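I've got news for anyone whose reading pile is already wobbling! Lullgate, my favourite little bookshop, is starting a summer book swap, and I've been told there'll be 3000 paperbacks on the shelves by opening day.
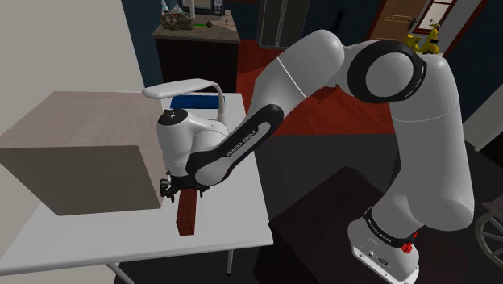
Alvarado, commenting on my last post, wants to know if hardbacks count. They do, but you can only bring 40 (as if I'd part with that many).

I'm taking a stack of crime novels and hoping to come home with the new Wivska mystery, all 264 pages of it.
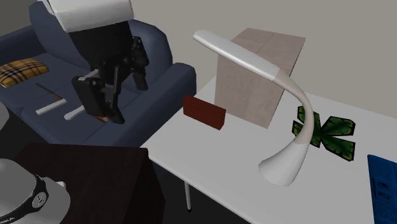

How to join in

Put your name down at the till before the end of the month and you'll get a swap card. It's free, and mine's already in my purse!
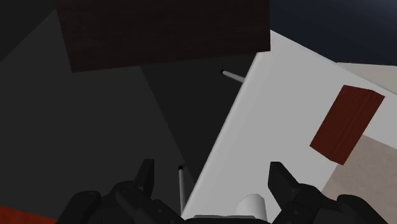 Gripper fingers and a wooden block, computer render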